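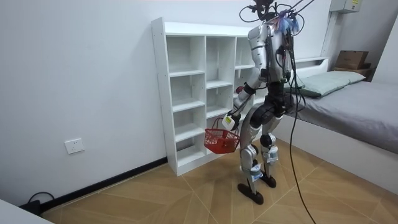

A white open-cubby bookcase in a small bedroom, with a little red basket in front of the lower cubbies.

Drenley furniture swap finds a bigger home, and a lot of bookcases

Jan 21, 2021

DRENLEY - If you have driven down Mill Street lately and wondered about all the dressers going in through the side door of the old Stultora building, you can stop wondering. The Drenley Furniture Swap, which has been passing beds, desks and bookcases from one household to the next out of a two-car garage, has moved into the ground floor of the former shoe warehouse and will open its doors there next week, by appointment.

The swap was started four years ago by Misaki Furukawa, who teaches piano and had, at the time, one more bunk bed than she had children who would agree to sleep in it. She wrote a note about it on the bulletin board at Mazza, the hardware store on the square, and by the end of the weekend had heard from a family that wanted the bed, a man who wanted only the ladder, and a woman who had no use for either but wondered if Furukawa might know anybody who could use a desk.

"I said I'd ask around, and I suppose I've been asking around ever since," Furukawa said, laughing, when we stopped by to see the new space. "I never sat down and decided to do this. People would call about a chair, and we'd get to talking, and it would come out that what they really needed was a place for all the kids' things."

Last year was by far the busiest the swap has had. It found furniture for 78 households in and near Drenley, with most of the requests coming after schools closed their classrooms in the spring and families found themselves trying to fit a school day, an office day and an ordinary home life into the same few rooms. Desks went first, as you might guess. Kitchen chairs went next, and then, somewhat to Furukawa's surprise, bookcases, and in particular the open kind with square cubbies that children can reach into without opening anything.

She thinks the reason is simple enough. A desk gives a child a place to work, but the books and the crayons and the half-finished projects still have to go somewhere when dinner is on the way, and in a small bedroom there may be only one wall left to put them against. A low bookcase with a basket or two does the job and can be shifted over when the bed has to move.

"I get calls from parents who start out apologizing for the mess," she said. "I tell them please don't, you should see my front hall. There's a xylophone in it."

The garage was never really meant to hold all this. In the fall, with the weather turning and donations coming in faster than they could be matched up with homes, wardrobes were being kept under tarps in the driveway, and Furukawa's own car spent most of October parked across the street in front of a very patient neighbor's house. She began looking for something larger and was ready to give up when Kohei Higuchi, whose family owns the Stultora building, came by to drop off a crib his youngest had outgrown.

Higuchi looked at the garage and at the driveway, and asked what she was paying for storage. The answer was nothing, of course, and you got the feeling as he told us the story that he had known it before he asked.

"We had the ground floor sitting there," he said. "My grandfather kept the Stultora boots down there, boxes right up to the ceiling, and after the company closed we never did find the right tenant. It's dry and it's on the level, and you can back a truck right up to the door. I figured it might as well have some dressers in it."

The two worked out an agreement that runs through June, with an option to go on after that if both sides are happy. The swap will pay for its own heat and light, and Higuchi is charging no rent. To help cover the bills, families who pick up furniture are now being asked for a contribution of $20, whatever the number of pieces, and anyone who would find that hard can simply leave it out. There is a coffee can by the door for it, and Furukawa has turned its lid side down so that she can't see who stops and who walks on by.

Much of the past month has gone into getting the place ready. The floor has been swept and painted (gray, after a long discussion in which green came very close), and the old stock shelves along the back wall have been kept for lamps, bedding still in its packaging, and the small parts that always seem to go missing. Mazza gave several boxes of shelf pins, cam screws and felt pads, which will please anyone who has ever carried a bookcase up two flights of stairs and found one peg short at the top of them.

Higuchi has also taken on the repair bench. He learned some woodworking from an uncle in Dremach, and he says he is happiest with things other people have written off. On the afternoon we visited he was gluing the back of a kitchen chair that had come in with one spindle loose and another one missing altogether, and he had already turned a new spindle to match. He would like it known that he can do wonders with a wobbly table but would rather not be handed any more recliners.

Drawers are his other favorite subject. Nine times out of ten, he says, a drawer that sticks needs only a rub of candle wax along its runners, and he hates to think how many good dressers have ended up at the curb for want of it. He offered to show us, and then showed us again on a second dresser, and we have to report that both of them slid beautifully.

Safety comes up a good deal, too. Every bookcase and dresser that leaves the building will now go out with a wall strap and a printed sheet on how to fasten it, and Furukawa asks families to please put the strap on the same day, before the shelves are filled. It was her sister's suggestion, made after a toddler in the family took up climbing. The swap won't accept drop-side cribs, car seats or used mattresses, and anything painted before the family can remember should be mentioned when you call.

For the time being, visits are being kept short and separate. Each household will have the room to itself for half an hour, masks are required, and the big side doors will be propped open, so a warm coat is a good idea. Furniture can also be brought out to the loading door for those who would prefer to stay in the car. Deliveries within Drenley can be arranged for people without a truck, though there is a waiting list for those at the moment, and help carrying things indoors will have to wait until it is safer for everyone.

One of the first visits next week will be from a grandmother on the north side of town who is turning her sewing room into a bedroom for her grandson. She has asked for a twin bed frame, a reading lamp and a bookcase, preferably white and preferably not too tall, and Furukawa has had all of it set aside near the door since before the holidays, with a quilt folded on top that nobody had asked for but that seemed to belong with it.

What the swap could use most just now, she said, is children's desks, followed by bed frames in twin size and sturdy kitchen chairs, even in ones and twos. There is a waiting list of almost 20 families for desks alone. Sofas are welcome again for the first time in a good while, thanks to the extra floor space, as long as they come from a home without smokers and can be lifted by two people of ordinary strength. She has plenty of end tables. She has, to be quite frank about it, more end tables than she knows what to do with, and if you have been thinking that you might like one, she would be very glad to hear from you.

Appointments to visit or to drop off furniture can be made by leaving a message on the swap's telephone line or by filling out one of the cards at the front counter at Mazza, which are collected every evening. Please include the rough measurements of your piece and a word about its condition. The entrance is on the side of the Stultora building, past the loading dock, and there is parking along the fence.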